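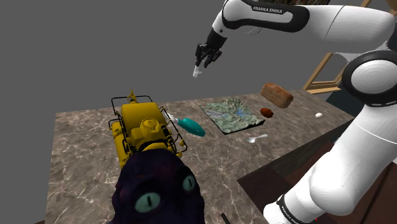

The river was going the wrong way, according to Jussara Evangelista, and she would be grateful if I'd stop calling it a masterpiece in front of people. It should run left to right with the chapel on the far bank. In my picture it ran right to left and the chapel was on our side, next to a cow.

I'd had the painting a whole weekend by then and I was in love with it. I'd got it at Bhattacharjee's in Dridar, lot 166, "Brazilian School, River View with Palms, unsigned", and I'd paid £1,787 with the fees on top, which was my boiler money. (The boiler had been making a noise like a trapped pigeon since April, but I'd got used to it.) I'd gone in for a lampshade. Then two men carried this thing past me, all that green and that enormous pinkish sky, and my hand went up before I'd even sat down!

"Perhaps the painter stood on the other bank," I said.

"Then the hill would be behind him."

"Perhaps he moved the hill."

She looked at me the way my dentist does. Then she put her coat on, and said it was a nice frame.

So of course I couldn't leave it alone. I had it propped on the sideboard and every time I went by with a cup of tea I'd check the river, as if it might have turned round. I held up my shaving mirror to it and there was the view Jussara had described, chapel over the water, hill on the left, the cow looking much happier. I stood there so long the tea went cold.

I took it to Bimix the next morning, wrapped in a duvet cover. Bimix do framing mostly, but the woman at the back knows about prints, and she didn't seem surprised at all. A backwards view usually comes from a print, she told me. Somebody draws the place, somebody else copies the drawing straight on to the plate, it comes out flipped, and then a third person who's never been further than Calais makes an oil painting of the print and sells it as the tropics. She'd seen St Paul's done that way. She thought mine was done in a back room in Deptford or Antwerp, by someone with a good supply of green.

"So he never saw it," I said.

"He'd seen a cow," she said.

I drove home in a proper sulk. I'd given him a whole life, you see, my painter. I'd given him a straw hat and a fever and a mule who hated him. I'd had him sitting on that bank at six in the evening, swatting things, mixing that pink before the light went. Now I had to picture him in a damp room in Deptford with somebody's washing overhead, and I couldn't get him to look up.

The Muvlow rang on the Thursday. I'd sent them a photo, back when I was still showing off, and a very polite young man said they'd be interested in it for a small show about views and copies, and might they offer £1,000? I said I'd paid a good bit more than that. He said yes, people had, with these. I said I'd think about it and then I rang Jussara, who picked up on the first ring and was eating something.

"Don't sell it," she said.

"You said it was backwards!"

"It is backwards. My grandmother's house was by that chapel. There isn't a chapel now, there's a tyre place. I'd like to come and look at it sometimes, if you wouldn't mind getting it off the sideboard. It's too low."

She came on Sunday with a drill and her own spirit level, because she doesn't trust mine. We tried it over the fireplace, and then in the hall, and in the end it went on the landing opposite the bathroom door, where there's a long mirror on the inside that I've never got round to moving. She opened the door, shut it, opened it halfway and wedged it with a slipper. Then she sat down on the top stair with her back to the painting and looked into the bathroom.

I made us toast. When I came up with it she budged over, and I sat on the step beside her, and she pointed with her crust to a bit of bank just past the second palm, where there was nothing but a smear of brown.

"That's where she kept the goats," she said.

I asked what they were called and she started telling me. There were a lot of goats.

Home Stories Poems Archive Submit

Contact the editors | © 2022 All stories remain the copyright of their authors | Back to top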